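Extension leads under the desk: one strip, bulky adapters, universal sockets
Sustow Forum > Home and Workshop > Electrical, general
Thread started Monday, October 2, 2023

kerbstone_40
Moved desks in August and have had to redo the power underneath. Previously everything went into two wall sockets. Now there is one wall socket within reach and the rest has to come off a strip.

Loads are as follows. Monitor, laptop supply, desk lamp, router, and a charger block for the radio handsets. The lamp is 600 lumens LED and draws next to nothing. The laptop supply is rated at 170 W. I have not measured the others.

Questions are physical more than electrical. The blocks are wide and foul the neighbouring outlets, and the strip slides about on the shelf when I pull a plug. How are people laying theirs out?

Nabila Ngui
Put the widest block at the end of the strip with its body overhanging the end, if the pin orientation allows it. Slim plugs go in the middle. Anything you unplug often goes nearest to you.

For the sliding, most strips have keyhole slots on the underside. Two pan head screws into the shelf and it stays put. Measure between the slot centres, not the ends of the casing. Mine are 190 mm apart and the paper template supplied with it was wrong by enough to matter.

dormer_window
Disagree about overhanging the end. A heavy block hanging off the last outlet levers against the contacts, more so if the strip is mounted vertically. I put the heavy one in the middle, accept the loss of one outlet either side and buy a longer strip.

Nabila Ngui
On a vertical strip, agreed. The OP has his on a shelf, so the block can rest on the shelf. There is no lever to speak of.

kerbstone_40
It is horizontal, lying flat. Present state below. The strip takes several plug types, which is convenient as the lamp came with a round plug. The big white block is at the top and the outlet next to the round plug is still free.
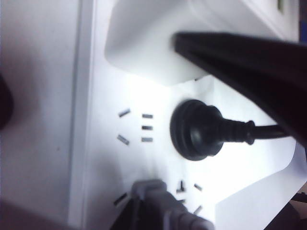

How do I work out whether one strip can carry everything on the desk?

Add up the wattage on each rating label, divide the total by your mains voltage to get the current in amps, and compare that with the lowest rating in the chain, whether that is the strip, its lead, its plug or the fuse. Use the input figure where the label gives both input and output. Chargers often state input in amps only, in which case add the amps directly.

kerbstone_40
Thanks. Labels read and added up. The total comes to well under half of what is stamped on the strip, so load is not the problem.

oriel_mk2
Load was never going to be the problem with a lamp and a router. My objection is to the multi-standard outlets. A contact that has to accept several pin shapes grips none of them as well as a dedicated one. I had a Kalter strip of that sort and the plugs worked loose whenever I moved the desk. There was browning on one pin when I finally took it out.

Some of them also leave you without an earth connection on certain plugs. Check which of yours need one.

Pilar Carrasco
I would not condemn the whole type on the strength of one strip. I have had a Szewczyk with combination outlets on the bench for years and the grip is fine. The test is simple. With the strip switched off at the wall, push the plug fully home and pull it out again. There should be firm, even resistance. If it drops out or rocks, stop using that outlet.

I agree with oriel_mk2 on the earth. The lamp is probably double insulated (look for the square within a square on the label). The monitor may not be.

oriel_mk2
"Fine" for years is what I would have said about mine the week before. I fitted a Caltance with single-standard outlets and changed the odd plugs for proper ones. It took an afternoon.

Pilar Carrasco
Changing the plugs is the better answer, no argument there. It is not always possible with a moulded block.

dormer_window
Back to layout. Nobody has mentioned cable routing. Thick cables should not lie across the faces of the adapters. They trap heat, and each time you move one it drags on whatever plug is beneath it. Run the heavy cables along one side of the strip, tie them to the shelf 50 mm or so clear of the plugs, and leave a small loop of slack at each.

Do not coil the excess tightly. A loose figure of eight with a hook and loop strap is adequate.

Nabila Ngui
Seconded on the routing. Also label both ends of each cable before you tie anything. A strip of masking tape folded over to make a flag will do.

kerbstone_40
Monitor label checked. It needs an earth, so it has gone directly into the wall on a double socket I am having fitted, and until then it has the wall socket to itself when I am working off the laptop battery. The rest stays on the strip.

Screws are in. The keyholes on mine were 4 mm out from the drawing as well. I will do the pull test on each outlet tonight and reroute the heavy cable along the back.

oriel_mk2
Let us know which outlets fail.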